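Surnedon Modular Felt Work Mat

Surfaces and Flooring > Table Protection > Felt

Item status: In stock
Sold by: Desmet Interiors Supply
Page last revised: April 20, 2022

The Surnedon is a dense felt mat for worktables, packing counters and classroom benches. It protects the surface underneath from scratches, softens the sound of objects being set down, and keeps light containers from sliding. It is supplied flat or rolled, depending on the size ordered, and may be used on either face.

The mat was developed for institutions that use the same tables for several purposes during the day and need a covering that can be laid down and removed by one person. It requires no adhesive. On smooth tabletops the weight of the felt is sufficient to hold it in place under ordinary use. On sloped or heavily waxed surfaces, the Brikard grip underlay is recommended and may be added at checkout.

Material and construction

The felt is needle-punched from polyester fiber and pressed in two passes. The edges are knife-cut and heat-set so that they do not shed. There is no backing layer, no printed pattern and no stitched border. Customers who require a stitched border for use in public areas should request the Bamo edition, which is made to order and carries a longer lead time.

Standard color is gray. Charcoal, sand and moss are available on orders of 12 mats or more. Slight variation in tone between production lots is normal. Customers furnishing a single room are advised to place one order for the full quantity, as matching lots cannot be set aside for later purchase.

Performance

Abrasion: tested to 3,000 cycles with no break in the surface. Light pilling may appear in areas of heavy wear and can be removed with a fabric shaver.

Heat: the mat is not a heat shield. Soldering irons, hot plates and freshly used glue guns must be placed on a separate rest.

Liquids: the felt absorbs small spills. It is not waterproof, and standing liquid will reach the table if left.

Sound: impact noise from tools, bins and hard plastic parts is noticeably reduced. No acoustic rating is claimed.
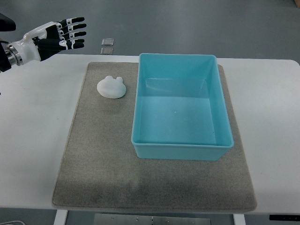
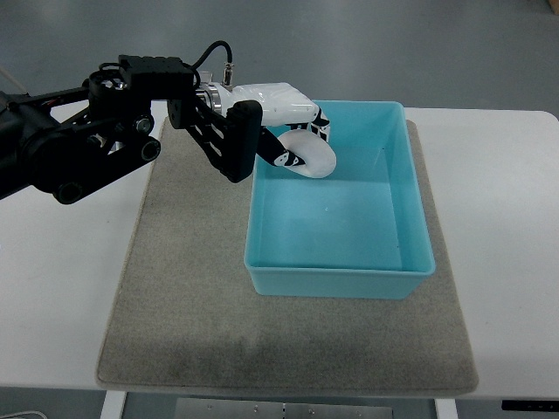
Kristof Van Beek writes that the mats have held up well on the benches in his building, but that the rolled size took longer to flatten than he had been led to expect. He laid it face down overnight with a board on top, and the curl at one end was still there the next morning -- a second night took care of it. He would like the delivery note to mention this, and he asks whether the larger size could be shipped flat for an added charge.

Flat shipment of the larger size is available on request. The charge depends on the delivery address and is quoted before the order is confirmed. Rolled mats should be unpacked as soon as they arrive and left in a heated room. Rolling the mat briefly in the opposite direction will shorten the settling time.

Care

Vacuum with a brush attachment, or shake out of doors. For spots, blot with cool water and a small amount of mild soap, then dry flat. Do not machine wash, tumble dry or iron. Solvent cleaners will mark the surface and are not covered by the warranty. Mats in storage should be kept flat or rolled loosely, never folded.

Cutting to size

The Surnedon may be trimmed with a sharp utility knife and a steel rule. Cut from the underside on a firm board, in several light strokes. Trimmed edges will not be heat-set and may release a few fibers during the first weeks of use. Trimmed mats cannot be returned.

Warranty and returns

The mat is warranted against defects in material for 2 years from the date of delivery. Unused mats in original packaging may be returned within 11 days. Made-to-order items, including all Bamo mats, are excluded.

Ordering

Purchase orders from schools and public bodies are accepted. Please state the quantity, color and delivery floor -- deliveries above ground level require an elevator. Swatches of all four colors are sent free of charge. Questions about large orders may be addressed to Koen Michiels, Institutional Sales.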